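Julard

Category: Biscuits and slices | Christmas baking | Regional foods

Julard is a spiced, twice-rolled biscuit made with lard or butter, honey and ground walnuts. It is baked mostly in the weeks before Christmas and is sold in tins, in paper bags or loose by weight. The biscuit is flat and oblong, with a scored top and a thin glaze of egg yolk or sugar syrup. It keeps well, and many bakers hold that it should not be eaten until it has rested for 14 days.

Name

The origin of the name is disputed. The usual account treats it as a household word joining "jul" and "lard", the fat used in the older recipes. Silviu Olteanu, whose booklet on winter baking is the source most often quoted on the subject, preferred to derive it from a family surname, but gave no record of such a family. The spelling "julart" appears in handwritten recipes and on some older tin lids. Both spellings are used for the same biscuit.

Ingredients and dough

The basic dough is made from plain flour, lard, dark honey, walnuts, egg and baking soda. Spices vary from house to house. Cinnamon and clove are nearly always present, and cardamom, aniseed and black pepper are common. Orange rind is a later addition and is left out of the recipe Olteanu gives, which calls for 800 grams of flour and makes a large batch by present standards.

The honey is warmed until it runs and then stirred into the fat. The dry ingredients are added in two lots. The dough is sticky at first and firms up after a night in the fridge or a cool pantry. It is rolled out once, folded in thirds like a letter, chilled again and rolled a second time. The fold gives the baked biscuit its faint layers, which show when it is snapped across.

Butter has replaced lard in most home kitchens. Butter julard is paler and softer, and it spreads more in the oven. Some bakers use half of each.

Shaping and baking

The rolled dough is cut into fingers with a knife or a fluted wheel. The top is scored with the back of a fork, always along the length. Biscuits are baked in a moderate oven until the edges colour, then left on the tray to harden. They are very hard on the first day. Resting them in a closed tin, sometimes with a piece of apple or a slice of bread, softens them as the honey draws in moisture.

Glazed julard is brushed before baking if yolk is used, and after baking if syrup is used. Iced versions exist but are generally sold under other names.

Varieties

Plotine is a filled form, with a layer of plum jam or quince paste between two thin sheets of dough. It is cut after baking, while still warm, and does not keep as long as the plain biscuit. The name is also used for a small round jam biscuit that has nothing else in common with it.

Holst is made without nuts and with a larger share of honey. It is darker, chewier and cut in squares. In some households holst is the everyday biscuit and julard is kept for visitors.

Ladis is a crisp, unglazed type rolled as thin as the dough allows. Broken ladis is crushed and used as a base for cheesecakes and slices, or stirred through custard.

Chocolate-dipped julard is found in shops from November but seldom made at home.

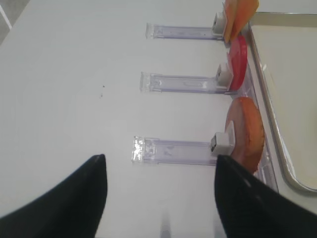 Ballarat, December

Commercial production

Julard was a home biscuit until small bakeries began to offer it as a seasonal line. Shop versions are usually made with butter or vegetable fat, and the walnuts are often reduced or replaced with almond meal, which is easier to roll by machine. Tins hold up to 935 grams. The resting period is shortened or skipped, with glucose syrup added to keep the biscuit soft from the start – a practice older bakers tend to dislike.

Olteanu collected 181 recipes for the biscuit and its relatives. His booklet prints only a small part of them, grouped by type of fat. He noted that the amount of honey differed more than any other ingredient, and that cooks who agreed on everything else would still argue over pepper.

Serving

The biscuit is eaten with coffee, black tea or sweet wine. Children are often given it with warm milk, for dunking. Stale julard can be grated over baked apples or used to thicken the gravy for roast pork – the spices suit both.

See also: Gingerbread, Lebkuchen, Speculaas, Honey biscuit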